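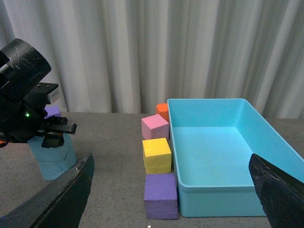 3.2 Materials and the sorting table

We wanted the materials to be as plain and as friendly as we could make them, the kind of thing a child might already know from a playroom shelf, and after a good deal of back and forth we settled on colored foam cubes and large open plastic bins. Foam is quiet when it lands on a hard tabletop, it is kind to small fingers, and it comes in strong, cheerful colors that children are happy to name aloud (and to argue over, as we learned in our August pilot at Jiltbridge!). The full study took in 54 children across 12 sessions, all of them held at the same gray speckled table with a curtain drawn behind it, so that there was little in the background to pull the eye away from the blocks.

Two bins, one blue and one pink, were used in turn. We had wondered whether the color of a bin would tempt children to match it, putting pink cubes in the pink bin and so on, and Beryl Sugden, who ran most of the sessions, kept careful notes on this point. Olatunji's earlier work on tidying games had suggested such a pull, at least among the youngest sorters.

Each round began with the bin empty and the cubes set out beside it, either lined up along its wall or left in a loose group, as in Figure 2. The loose arrangement asks a little more of a child, who has to choose where to start, and we were fond of it for that reason.

Figure 2. A loose arrangement of foam cubes to the right of the empty pink bin, with the lime-green cube at the back and two reds of different shades toward the front.

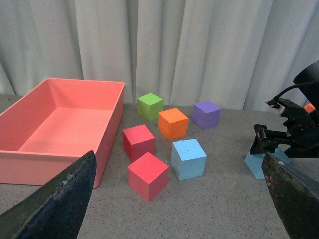
3.3 Procedure

Children came to the table one at a time and were invited to put the blocks away in whatever order they liked. We gave no hints about color and set no time limit, and a round ended when the child told us it was finished.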